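Notebook, Saturday, 2 p.m.

Demham Street house, second visit. Went over with Adwoa Ametepe to finish the measuring before the listing goes live on Mola. Writing this up while I still have the tape readings in my head.

The owner's old floor plan gives 198 sq. m. We got less the first time and couldn't say why. Today we did it room by room with the laser and then checked the long walls with the tape. The gap is the covered terrace off the dining room. The old plan counts it as indoor space because it once had glass doors on the outer side. The doors are gone and the floor slopes to a drain, so it can't go in as living area. I'm listing it on its own line as a terrace.

Adwoa wanted to count the landing upstairs as a study. I said no. There is room for a desk but people have to walk past it to reach both back bedrooms. We agreed on "wide landing with window" and left it there.

Laser notes: it reads badly off the mirrored closet doors in the main bedroom. Tape a sheet of paper to the mirror and shoot at that. Same thing with the shower glass. The battery was down to one bar by the time we got to the kitchen. Charge it the night before, not in the car.

Kitchen: the oven is a Grilleck and the owner is leaving it. The fridge is going. The washer is staying, but he hasn't put that in writing, so leave it off the inventory until he does. Two of the wall cabinets have new hinges that don't match the rest. They close fine.

Water pressure: ran the kitchen tap and the upstairs shower together. Shower drops a lot but stays usable. With the downstairs toilet filling as well it goes to a trickle. There is a pump in the side yard and I couldn't hear it start. Asked the owner to have it looked at before viewings. If he won't, we need to tell people who ask.

Damp: meter showed 16 on the inside wall by the stairs and 12 on the wall across from it. Those are normal for this street. The maid's room at the back felt stuffy but the meter showed nothing. The window in there had been painted shut. I got it open with a putty knife and left it on the latch.

Parking: the owner says two cars. Measured the carport and it is two small cars or one large one, and the gate swings inward, which takes up more of it. I'm writing "carport, one large car or two compact" and Adwoa will put the gate on the plan.

Rent: the Essien house three doors down has the same number of bedrooms and a newer kitchen, and it sat empty from April until the asking price came down. Our owner wants to start above where they started. I showed him the dates. He wants to try his figure for two weeks and then talk again. Fine, but I'd like that in an email from him so we aren't arguing over it later.

Still to do:
Redraw the ground floor with the terrace outside the line.
Get the pump checked, or get a clear no.
Ask about pets. He said "small is okay" and then changed the subject.
Find out which meter is for the house and which is for the annex. Neither has a label.
Keys: the back gate key sticks. Have a new one cut from the owner's copy, not from ours.

Adwoa has the tape and the spare keys. The laser is back in the second drawer, on charge. First viewing isn't booked yet, and I'd hold off until the new plan is up, so the area on the page matches what people get when they walk in. 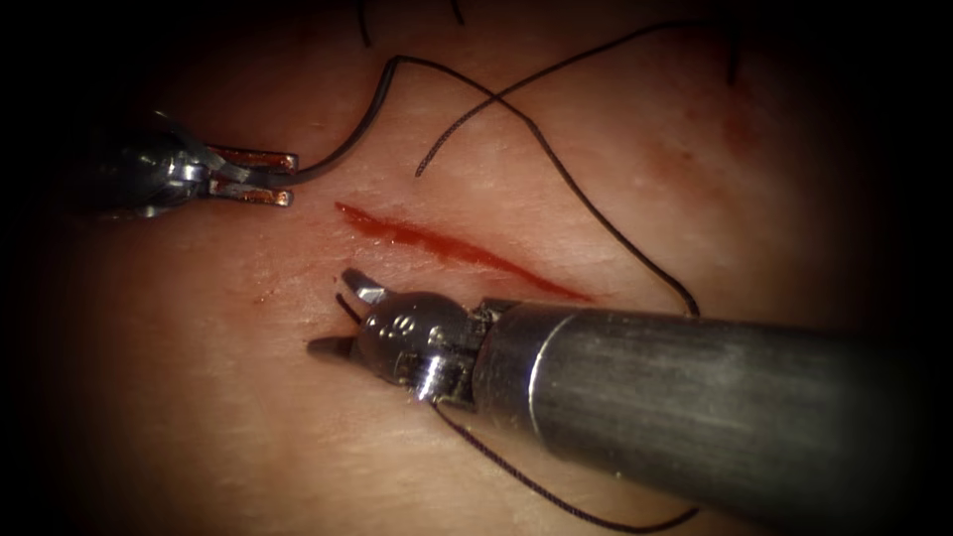

If anyone else goes over before then, park on the street and leave the side gate latched.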